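How to Pack a Snack Box for a Long Trip

A box of snacks travels better than a bag of snacks. Things stay flat, nothing gets sat on, and you can see what is left. You need one shallow open box, the food, and a flat surface big enough to spread everything out. A made bed is fine for this.

1. Lay it all out first

Put the box down and set the food around it before anything goes in. Small items disappear under big bags, so keep a little space between them. If you have fresh fruit, leave it until you know how much room the bags take up.

2. Sort by how easily it breaks

Make one group for crumbly or flaky food, one for sealed pouches, and one for fruit. Crumbly food in a thin plastic bag is the hardest to pack. Lay the bag on its side and spread the contents with your palm until it is even. Gather the top loosely — a tight knot traps air and makes the bag round. 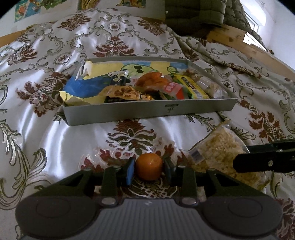

A small orange fruit, the light grey box and a clear bag of flaky pieces on the bed.

Fruit with a peel can go in a corner of the box. Mandarins and other small citrus hold up well for a day or two. Wipe them first and check for soft spots. Do not put them under anything heavy.

3. Pouches go flat

Glossy pouches slide, so they need something on each side. Place the largest one first, printed side up, and press out the air pocket toward the sealed end. Long tubular packages fit along the side of the box. If one is longer than the box, lay it on a diagonal and fill the gaps with small items.
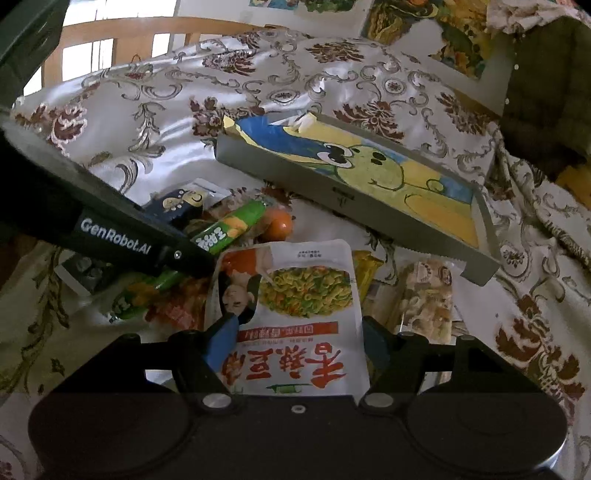 BRINSTEAD, November

Once the pouches are in, add the crumbly bag on top. Single fruits go last, in whatever corners remain. The box should carry level without anything rising above the rim by more than a finger's width.

4. Before you leave

Pack the night before if you can. Mayu Kubo, who sent in the tip about diagonals, does hers on Friday for the drive to Tredisthorpe. Put napkins and one empty bag for peels and wrappers down the side. Keep the box on a seat or a shelf — the floor of a car gets warm near the heater.

On the way, eat the opened bags first and close them with a clip between stops.

773 shares | 40 comments

Contact | © Nernton Home Pages | Back to top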